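Dralia 共享工坊 · 动手做机器人系列讲义
第二讲 给桌面机械臂装上会拿试管的手

课前要带的东西：笔记本电脑（装好上一讲的环境）、一套内六角扳手、U 盘、自己打印好的手指。没打印成功也来，工坊的料架上有备用件，颜色就别挑了。

本讲接着上一讲往下做。上次大家把 Rimska 臂的底座和大臂装完，通了电，关节能一个一个动起来，那一晚的欢呼声我现在还记得！这一讲要让它干点真活：从试管架上取一支试管，抬起来，移到烧杯上方，倾斜，倒，再放回去。听上去是小朋友都会的动作，放到机械臂身上就处处是学问，夹爪的形状、零位、相机的位置、桌上东西怎么摆，都会跑出来找你。好玩就好玩在这里。

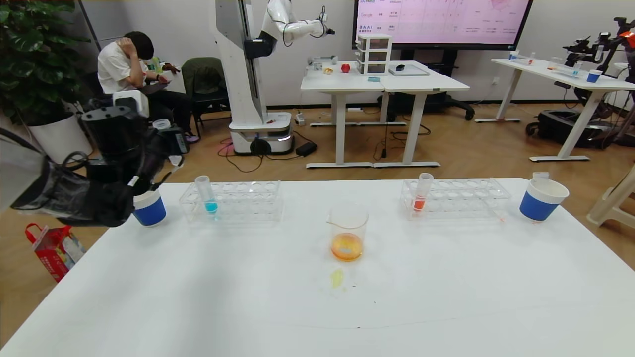

讲义整理：Sabina Kadlec ｜ Dralia 共享工坊 ｜ 三月修订稿

一、为什么选试管

先说选题。很多入门教程让机械臂抓方块，方块好抓，四面都平，掉了也不心疼。可是方块抓久了会养成坏习惯：手指随便夹，力随便给，反正不会出事。试管是圆的，细，一头轻一头重，里面还有液体，夹偏一点它就歪，夹紧一点它就往上窜。它会非常诚实地把你夹爪的毛病全告诉你。

另外颜色帮了大忙。用水加食用色素，调出蓝的、橙红的、黄的，录下来的画面里一眼就能分清哪支是哪支，写指令也方便，“把蓝色那支放回左边的架子”，人听得懂，模型也有东西可认。

液体只用清水加色素，任何别的试剂都不要带进工坊。这一条没有商量。

二、夹爪：手指的形状

夹爪底座沿用 Nyarko 的开源图纸，最大开口 70 毫米，夹纸杯和夹试管用同一副底座，只换手指。手指我们自己画。

画图时请注意下面几处，都是上一期同学踩过的：

指尖收窄。试管架上孔和孔挨得近，指尖太宽就会碰到旁边那支。但也别收成针尖，接触面太小，试管会在两指之间打转。

内侧开槽。沿着手指内侧留一道凹槽，既省料，又可以贴一条薄硅胶。硅胶用剪刀修齐，两端别留毛边，毛边会挂住管口。

根部加厚。受力最大的是根部的螺丝孔一带，打印时这里的填充调高，层的方向顺着手指的长边走。有人把手指立着打，漂亮是真漂亮，第一次夹杯子就从层间裂开了。

螺丝头要沉下去。露在外面的螺丝头会刮桌面，也会在低姿态取物时先碰到桌子，让你误以为已经到位。

打完以后先别急着装！把两根手指对着光合在一起看，指尖应当同时碰上。要是一边先碰，拿锉刀慢慢修，修一下看一下。

三、零位校准

这一步最枯燥，也最省后面的时间，请各位耐着性子做完。

1. 断电，把臂摆到讲义附页上的“折叠”姿态。
2. 通电，打开 Nernov 调试程序，选对应的串口。
3. 逐个读取关节编码值。在折叠姿态下，夹爪旋转那一轴的读数应当落在中点 2,047。
4. 读数不对时，松开舵盘螺丝，转到位，再拧紧。不要在软件里硬加偏移去凑。
5. 写入零位，断电，再通电，重新读一次。

第 4 步为什么强调别用软件凑？偏移加多了，那一轴的行程就会一边长一边短，等你要把试管倾斜过去倒液体时，转到一半它到头了，停在半空，整组人看着它干着急。我自己第一台臂就是这样，折腾到半夜才想起去拆舵盘。

校完零位，空手做几次开合，听声音。均匀的嗡嗡声是好的，“咔、咔”地跳就停下来检查齿轮。

四、桌面布置

桌面布置对结果的影响比大多数人预想的大得多，我愿意多花点篇幅。

我们用的是一字排开的摆法：烧杯在中间，两侧各一个透明试管架，再往外是蓝白相间的杯子。左右对称，换手做任务时不用重新想一遍，录出来的数据也整齐。试管架选透明亚克力的，孔是双排，优点是便宜，缺点是相机有时看不清它的边。如果你的视觉部分总在架子上出错，可以在架子底边贴一条哑光胶带试试。

白色桌面要当心反光。顶灯直射下来，玻璃烧杯在白桌上几乎隐身，尤其是空杯。我试过在杯底垫一小片灰卡纸，效果立竿见影，但这样录出来的数据以后就离不开灰卡纸了，所以请各组自己权衡，并且在记录表里写清楚垫了还是没垫。

线缆从手臂后侧走，留出足够的余量，让肩关节转到极限时线还是松的。

桌上放一卷厨房纸。倒液体总会洒一点，洒了就擦，擦完再录下一段。洒在桌上的水渍会反光，相机很容易把它当成什么东西。

五、抓取与抬起

动作分解成下面几段来写，每一段单独调通，再串起来。

接近：夹爪张开到比试管略宽，从上方斜着靠过去，速度放慢。

对准：指尖落到管身的上半段。位置太低会碰架子，太高会夹在管口上，管口一受力，液面就晃。

夹紧：用电流限制，别用位置限制。位置限制的意思是“合到多少毫米为止”，可试管外径总有差别，合多了压坏，合少了滑掉。电流限制是“合到有这么大阻力为止”，对粗细都适用。从很小的值开始往上加，加到提起来不滑就停。

抬起：先竖直往上，等管底完全离开架子的孔，再做任何水平动作。这一条请抄在手背上！十次失败里大半都是管底还在孔里就开始横移，架子被整个带倒。
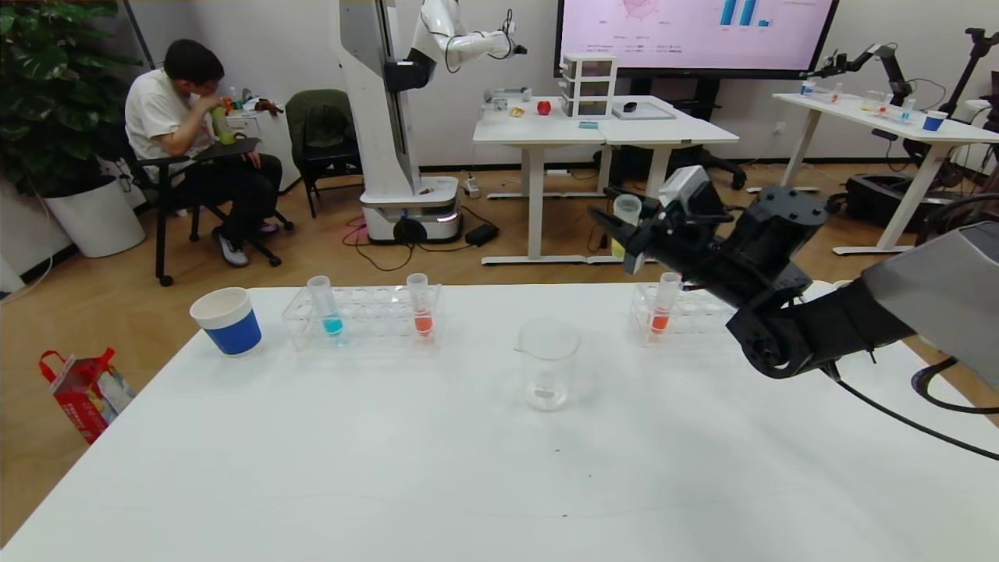 图：抬起阶段，夹爪夹着一支装有淡黄色液体的试管，试管已离开桌面，烧杯仍是空的。

停顿：抬到位以后停 2 秒，让液面静下来。新手总想把这段停顿删掉，觉得浪费时间，删了以后倒液体时第一股总会偏。留着它。

六、倾倒

倾倒是整套动作里最有观赏性的一段，也是我最喜欢教的一段。

难点在于试管倾斜时管口也在移动。手腕一转，管口会画一段弧，如果手臂不跟着走，管口就从烧杯上方跑到烧杯外面去了。做法有两种。

第一种是算。量出指尖到管口的距离，把管口当作工具中心点填进 Nernov 的参数表里，之后让程序绕着管口转。这种做法干净利落，前提是每次夹的高度都一样。

第二种是教。用手带着主臂做一遍，从臂跟着走，程序把轨迹记下来，录上很多遍，再拿去训练模仿学习的策略。人的手很聪明，会自然地一边转腕一边补位置，这些补偿全在轨迹里。缺点是录的人手抖，机器也跟着抖，所以请吃饱饭再来录。

两种都做一遍最好，先算后教。算过的人教起来心里有数，知道自己的手为什么要往回带那一下。

倾斜速度先慢，看到液体到管口了再稍微快一点，收的时候要果断。拖泥带水地收，最后一滴就挂在管口外壁上，顺着管子流到手指上，再流到硅胶条里，擦起来很烦。

烧杯的嘴朝哪边也要统一。我习惯把嘴转到背向来料的一侧，试管从杯口宽的地方进，碰不到嘴。

七、腕部相机

上一讲有同学问，头顶已经有相机了，腕上还要不要再装一个。我的答案是要，而且装上以后你会舍不得拆。头部视角看得到全局，可夹爪一靠近目标，自己的手就把目标挡住了，最后那一小段距离等于闭着眼睛走。腕部相机正好补上这一段。

安装时注意：

相机固定在夹爪底座上，跟着手腕一起转。两根手指都应当进入画面下方，左右差不多对称。如果只看得到一根，说明支架装歪了。

镜头略微朝指尖倾斜，让两指之间的空当落在画面中间偏下的位置。

线要在腕关节处打一个松弯，用魔术贴固定，不要用扎带勒死。

对焦调在指尖那个距离，远处糊一点没关系。调好后点一滴胶封住镜头螺纹，否则震几天它自己就转走了。 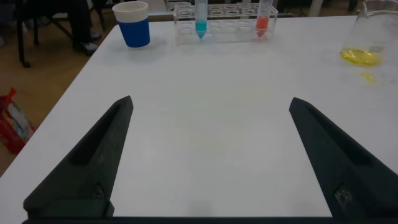 曝光请设成手动。自动曝光在白桌上会一直忽明忽暗，手臂每次经过都变一次，策略学到的就是亮度变化，学不到试管。先让臂停在工作高度，把曝光往下压，压到桌面不再发白、杯子和液体的颜色都能分清为止，然后锁住。白平衡同理，锁住。

两路画面的时间戳一定要对齐。检查办法很土，但好用：开着录制，在两个相机都看得见的地方拍一下手，回放时逐帧看，两边手掌合上的那一帧应当一致。对不上就去查 USB 集线器，多半是两个相机抢同一路带宽，给其中一个换个口。

八、记录表怎么填

每录一段就填一行，当场填，回家补的都不算数（我看得出来）。要写的有：目标试管的颜色、从哪个架子取、有没有倒进烧杯、有没有洒、桌面擦过没有、灯开了哪几盏。失败的也要留，单独放一个文件夹，文件名后面加 fail。失败的数据以后训练判别用得上，删了会后悔的。

备注栏随便写。上一期有一组在备注里写“夹到第三次开始有橡胶味”，就靠这句话我们找到了一个过热的舵机。

九、安全与收尾

急停开关放在操作者伸手可及的地方，录制全程有人坐在旁边看着。手臂通电时不要把头探进工作范围去看指尖，要看就看腕部相机的画面。

水和电源插座分开放。插线板留在地上，离桌沿远一些，桌上不放适配器。

结束时先让臂回到折叠姿态，再断电。直接拔线，它会整个趴下来，试管架首当其冲。试管倒空、冲洗、倒扣晾着，色素留过夜会染管壁。

十、课后练习

练习一：把手指改窄一版，打印，装上，与原版对比夹取相邻两支试管时的表现，写半页记录，附上模型文件。

练习二：用“算”的方法完成一次倾倒，再用“教”的方法完成一次，把两段轨迹画在同一张图上，标出管口的位置。

练习三（选做）：试着让机械臂把空试管放回架子的指定孔里。放回去比取出来难多了，欢迎来挑战！做成的请把视频传到课程共享文件夹，下一讲开头放给大家看。

下一讲内容：双臂配合，一手扶烧杯，一手倒。请提前把第二副夹爪的零件打印好，舵机的编号也先改掉，两台臂用同一套编号接在一根总线上是会打架的。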